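Brurura agility ladder and sled set: review
Reviewed by Pornthip Nuchit, July 1, 2023

The set consists of a flat-rung agility ladder, a push-pull sled with a single upright post, a shoulder harness and a drawstring bag. It was used by the under-16 and senior squads at Trimbridge Rugby Club from November through to the end of the spring fixtures, on grass, on the all-weather pitch and in the sports hall.

Ladder

The rungs are hard plastic, riveted to nylon webbing at fixed intervals. Spacing cannot be changed, and this will matter to anyone coaching mixed age groups. Our shorter under-16s overreached on two-in, one-out patterns and we ended up chalking our own grid for them. The ladder lies flat on grass once it has been pegged at both ends. On a hall floor it creeps towards the athlete on lateral drills. Tape at the corners cures it for a session.

One rivet pulled through in week 5. The supplier, Conerden, sent a replacement strap without asking for the old one back.

Sled

The frame is welded steel with skis turned up at both ends. The post takes standard discs with a collar. Maximum stated load is 400 lb, well beyond what our props needed. With low loads on dry artificial turf the sled chatters and tends to yaw to the left, and adding weight settles it. On wet grass it tracks straight but cuts the surface, so keep it off any part of the pitch used for matches.

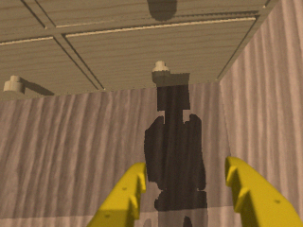
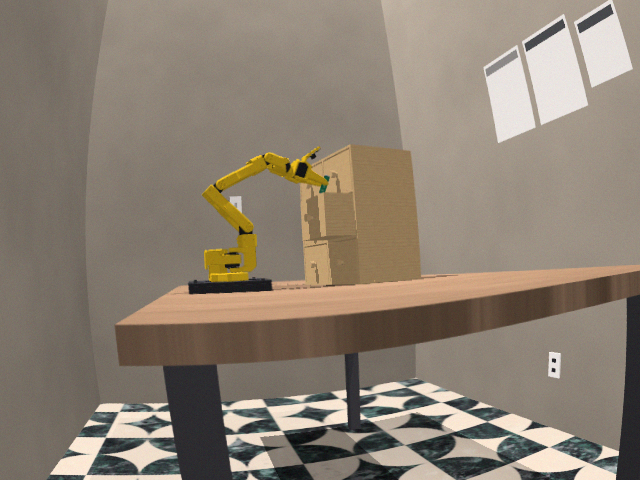
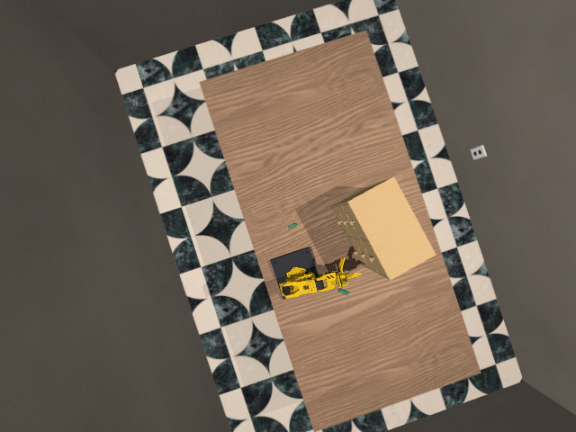
The harness is the weakest part of the set. The chest strap buckle works loose under repeated accelerations, and the D-ring sits too high for a player in a low drive position, so the pull comes from between the shoulder blades. Jaruwan Jitpraphai, who takes our senior forwards, swapped it for a waist belt after 6 sessions and did not go back. The tow line itself is good: flat webbing, no stretch that we could detect, stitched loops at both ends.

Storage and wear

The bag holds the ladder and harness only. The sled has to be carried separately and does not fold. Paint on the underside of the skis had gone within the first month, with light surface rust after that. Wiping down and a little oil kept it in check.

Compared with the Chiba sled

The club also owns the older Chiba model. It is heavier empty, has two posts and is steadier at light loads, but will not fit in the boot of a small car. The Brurura will, with the post removed.

Verdict

Buy the sled on its own if Conerden will split the set. The ladder is adequate for adults. Budget for a separate belt.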